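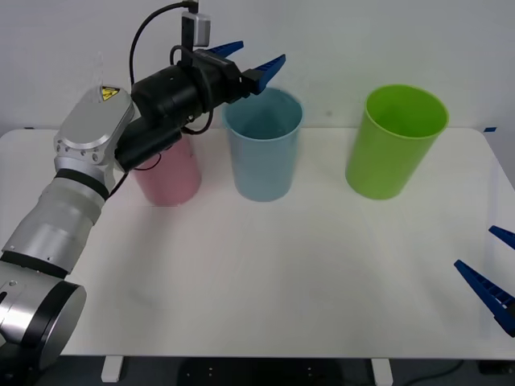
Desktop sorting cup

A desktop sorting cup is a small open container used to separate household or classroom waste on a table or counter. It is a reduced form of the color-coded recycling bin. Sorting cups are normally sold and used in sets, with one color for each type of material. Most are plastic and have no lid.

Form

The usual shape is a tapered tumbler, wider at the rim than at the base, with a rolled lip. The taper lets empty cups nest for storage. Cups in the Satthorpe pattern stand 4 inches tall and take small scraps only. Larger patterns, such as the Skarkard, will take a drink can.

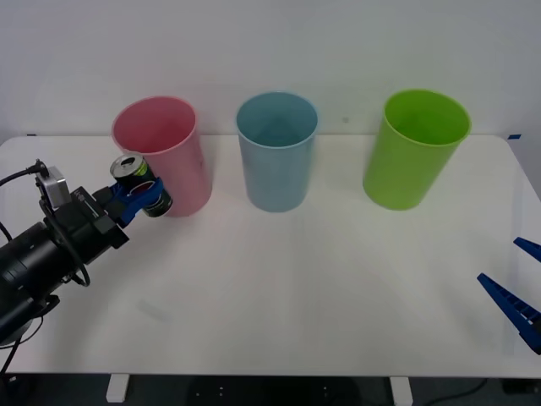 Tapered cups in pink, light blue and lime green, with a drink can beside the pink cup.

Color and labeling

There is no common standard for the colors. Blue may mean paper in one town and mixed containers in the next, and pink is rarely used for full-size bins at all. Some cups are printed with a small picture, such as a bottle, above the name of the material. Others are left plain so that the owner can add a label. The Dervishi set was first sold plain in July, and printed cups followed in packs of 48.

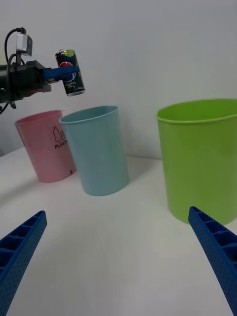 Jeptoo Mollel has argued that color should come second to the printed word, as children who learn a set at school often find different colors at home.

Use

Sets are placed in a row with the open ends up. Cans and bottles are emptied before sorting. Cups are tipped into the full-size bins when full and rinsed by hand.

Category: Household containers | Waste sorting

This site uses cookies. By continuing to browse you accept our cookie policy.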